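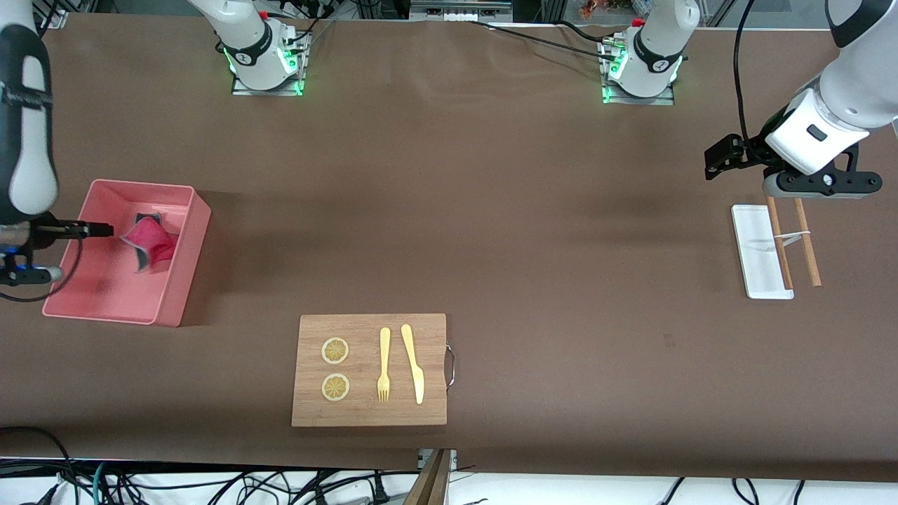
*Foto: taller Samirar / Proyecto Iltent*

## El día que el robot dijo «ya está» (y no estaba)

Un robot con dos brazos parece el doble de listo. Pues no siempre.

En el taller Samirar, los brazos practican tareas de casa: sacar un trapo rosa de una cubeta, por ejemplo, o coger unos palillos. El 30 de noviembre, en el intento 57, uno de ellos cerró la pinza, subió muy digno y anunció que había terminado. El trapo seguía en la cubeta.

**¿Qué falló?**

La pinza se había cerrado en el aire. El programa solo preguntaba: «¿Te has cerrado?». Y ella contestaba que sí, tan tranquila. Los ingenieros llaman a esto un *falso positivo* – tus padres lo llaman decir que has recogido el cuarto.

El arreglo fue cambiar la pregunta. Ahora el programa mira cuánto hueco queda entre los dedos. Si no queda ninguno, no hay trapo y toca repetir.

**¿Y las luces verdes?**

En estos brazos, el verde significa que el motor está encendido y sin averías. De si el trabajo está bien hecho, las luces no saben nada.

**¿Es peligroso?**

Un brazo equivocado se mueve con la misma fuerza que uno que acierta. Por eso en Samirar hay un botón de parada y una norma: las manos, fuera de la mesa mientras haya luz verde. También si se cae un palillo.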